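Plan de travail effet marbre, planche en bambou et mini-four : vos habitudes ?

Forum Cuisine et équipement > Plans de travail et petit électroménager

madel_cuisine
Messages : 183
Bonjour à tous. On a refait la cuisine en août et je commence à regretter certains choix. Le plan de travail est blanc avec des veines grises, effet marbre. Dessus j'ai un petit four compact et, à côté, une planche à découper. C'est le seul endroit où je peux travailler, l'autre côté est pris par l'évier.
Deux questions. Quelle distance laissez-vous entre l'appareil et la planche ? Et est-ce que vous laissez la planche en place tout le temps ou est-ce que vous la rangez debout après chaque usage ?

Ostix
Messages : 2289
Ça dépend d'abord du four. Regarde la notice, il y a toujours une page avec les distances à respecter sur les côtés, derrière et au-dessus. Chez moi c'est une dizaine de centimètres de chaque côté, mais ça change d'un modèle à l'autre.
Pour la planche, je la range debout. Une planche qui reste à plat garde l'humidité dessous.

Major
Messages : 412
Pas d'accord pour la planche. La mienne reste à plat depuis sept ans et elle n'a pas bougé. Il suffit de la soulever le soir et de passer un coup d'éponge dessous, puis un torchon. Debout contre la crédence elle tombe une fois sur deux.
Par contre la coller au four, non.

madel_cuisine
Messages : 184
Merci. Je donne plus de détails. La planche est en bambou, rectangulaire, avec la rainure sur le pourtour pour récupérer le jus. Je la mets à gauche du four parce que je suis droitier et que je pose ce que j'ai coupé directement dans le plat. Le four a le dessus noir, la façade en inox et une vitre foncée.
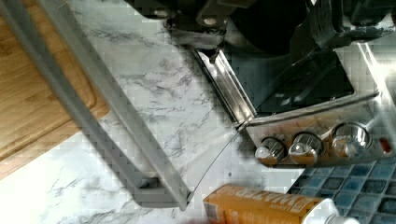

Le souci principal, c'est la lumière. Le plan est clair, l'inox renvoie tout et à certaines heures je vois mal ce que je fais. L'après-midi, vers 16 h, je finis par baisser le store. Le vendeur m'avait proposé une finition mate et j'ai pris l'autre parce qu'elle était en stock. L'avantage du veinage, c'est que les miettes se voient moins. L'inconvénient aussi, je passe l'éponge et j'en retrouve le lendemain.

Cletus Thibodeaux
Messages : 57
Bonjour, j'ai posé des plans pendant longtemps à Midville avant de changer de métier. Première chose à savoir : c'est du vrai marbre, du quartz ou du stratifié ? L'entretien n'a rien à voir. Sur du marbre, pas de vinaigre, pas de citron, pas d'anticalcaire, ça attaque la surface et ça laisse des traces mates. Sur du stratifié, le vinaigre dilué ne pose pas de problème, il faut surtout surveiller les joints. Le quartz craint la chaleur, donc pas de plat sortant du four directement dessus.

madel_cuisine
Messages : 185
Il faut que je retrouve la facture. Le devis parle seulement de « décor marbre blanc », ce qui ne m'avance pas beaucoup.

Ostix
Messages : 2290
« Décor » sur un devis, pour moi c'est du stratifié.

Cletus Thibodeaux
Messages : 58
Pas forcément. J'ai vu des devis de quartz rédigés comme ça. Regarde la tranche près de l'évier ou la découpe par en dessous. Si tu vois de l'aggloméré, c'est réglé.

lilou_b
Messages : 26
Je me permets une remarque sur la rainure. Les planches en bambou à rainure, c'est pratique pour la viande mais c'est là que ça noircit en premier. Je passe une petite brosse dedans, eau chaude et savon, et un peu d'huile alimentaire minérale une fois par mois. Jamais au lave-vaisselle, la mienne s'est fendue entre deux lamelles.

Major
Messages : 413
L'huile une fois par mois, c'est beaucoup. Le bambou est moins absorbant que le hêtre. Quatre fois par an ça va très bien.

lilou_b
Messages : 27
Je m'en sers tous les jours et je la lave tous les jours. Si tu huiles quatre fois par an elle devient grise et rêche. Chacun fait comme il veut.

Ostix
Messages : 2291
Pour l'inox du four : microfibre humide, puis une sèche, toujours dans le sens du brossage. Pas d'éponge qui gratte. Et quand il est froid, sinon les gouttes marquent tout de suite. Pour la vitre, bicarbonate en pâte, vingt minutes, on rince.

Major
Messages : 414
Le bicarbonate laisse un voile blanc dans les angles autour de la vitre. Je préfère le savon noir.

madel_cuisine
Messages : 186
J'ai regardé sous l'évier avec une lampe, c'est bien de l'aggloméré. Donc stratifié. Je suis un peu déçu vu le prix mais au moins je sais quoi utiliser.
Pour la notice, elle demande 12 cm sur les côtés. Je vais décaler le four vers la droite, il restera de quoi poser la planche à gauche sans la coller. Je vais la ranger debout pendant la cuisson et la remettre ensuite.

Cletus Thibodeaux
Messages : 59
Vérifie aussi le joint entre le plan et le mur derrière le four. La chaleur le fait sécher plus vite et après l'eau passe. S'il se décolle, tu enlèves tout et tu refais, on ne remet pas de silicone par-dessus l'ancien.

madel_cuisine
Messages : 187
Noté, je regarde ça quand je déplace le four. Quelqu'un a une marque de silicone blanc qui ne jaunit pas ?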